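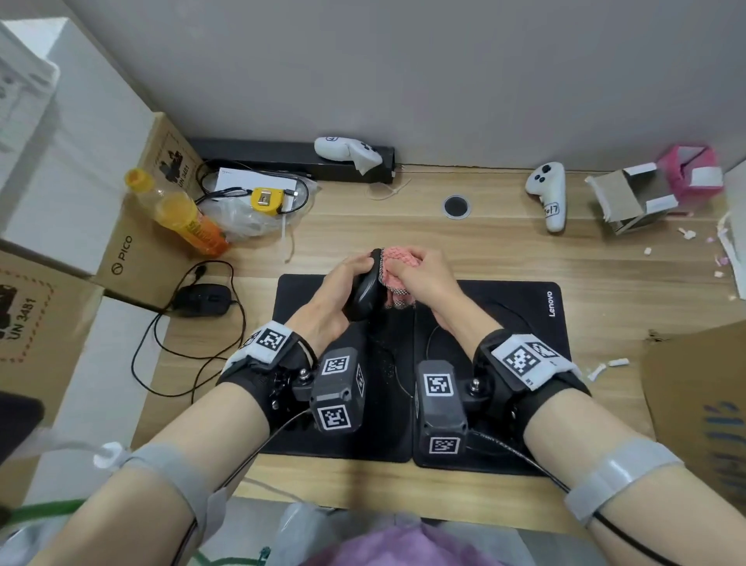 A reader asked under my keyboard post whether I ever wash the cloth, or if I've been rubbing the same grime onto my mouse for a year. Fair! I do wash it, but the question made me realize I've never written up how I clean a mouse, so let's do that.

Turn the mouse off first. If yours doesn't have a switch, pull the battery (corded people, unplug). I've opened 14 browser tabs and sent one very strange email by skipping this.

Start with a dry cloth. I like a soft knitted one because it grabs the dust, but an old T-shirt works fine too. Hold the mouse on its side in one hand and wipe with the other, going all the way around the edge where your thumb and pinky rest. That's where most of the gunk lives on mine. Two passes, then flip to a clean bit of cloth.

Next, dampen a corner with rubbing alcohol. Damp, please, no dripping! Go over the buttons and the sides, then roll the wheel along the cloth a few clicks at a time. For the seam between the buttons I use a wooden toothpick, pulled toward me so the crumbs come out and don't get shoved further in.

Now the bottom. The little slick feet collect a gray ring, and a toothpick gets that off as well. For the sensor, use a dry cotton swab and one light turn. Leave it 3 or 4 minutes before you switch it back on.

Do the mouse pad while you wait, or you're putting a clean mouse back on a dirty surface. A cloth one gets lukewarm water and a drop of dish soap, scrubbed in small circles, then dried flat overnight. I tried hanging mine over the shower rail once and it kept a bend in it for a week.

As for the cloth, mine goes in with the towels, no fabric softener (it leaves a film and you'll be wiping streaks all afternoon).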